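Unitz Boards > Signs, Symbols and Synchronicity > Logos and number patterns in the news

Thread: The Koker mission patch and the number 258

pretatach_watcher
19/02/2023
Has anyone else looked closely at the new Koker patch? Twelve o'clock star, broken ring, and a serpent shape that they call a "flight path." The launch window opens at 2:58. The pad is at kilometer 258 on the access road. I don't think a design office picks that by accident.

marblestairs
The ring is on every patch ever made. It's an orbit. As for 258, you have one time and one road marker. How many numbers did you look at before you found two that match?

pretatach_watcher
I went through the press kit once. Two hits in one kit is plenty for me. The Hlongwane patch from July had the same broken ring, and the gap was in the same spot.

lowtide372
I have the Hlongwane patch on a jacket. The gap is at the lower left. On the Koker one it's lower right. Mirrored, if you want to be generous.

pretatach_watcher
Mirrored is the point. Look up the old Pretatach film poster from 2000. Same ring, flipped. 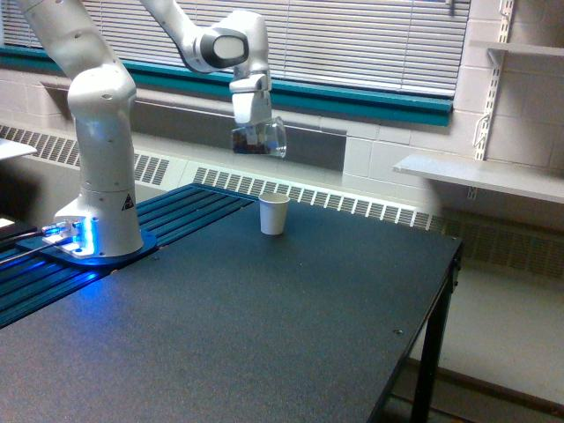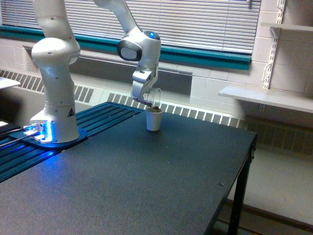
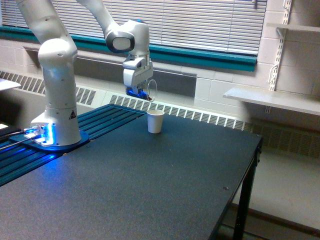 Blue glow at the base in all three, and the little warning triangle.

Reply 7
marblestairs
A warning triangle is a warning triangle. I checked the poster and the ring on it is closed. You may have the reprint, which was cropped on one side.

oldfoldingmap
Agree with marblestairs on the poster. I don't agree that it's all nothing, though. Agencies pay for this artwork and somebody signs off on the serpent. I'd like to see the early drafts before I call it either way.

lowtide372
The shop that sells the patches says the first run was 300 pieces. If there's a draft version out there, it would be in that batch. I'll ask.

pretatach_watcher
Please do. I'll check my poster again tonight and measure the ring. If it's the reprint, I'll take that part back. The 258 stays.

marblestairs
Fine. Post the scan with the margins showing.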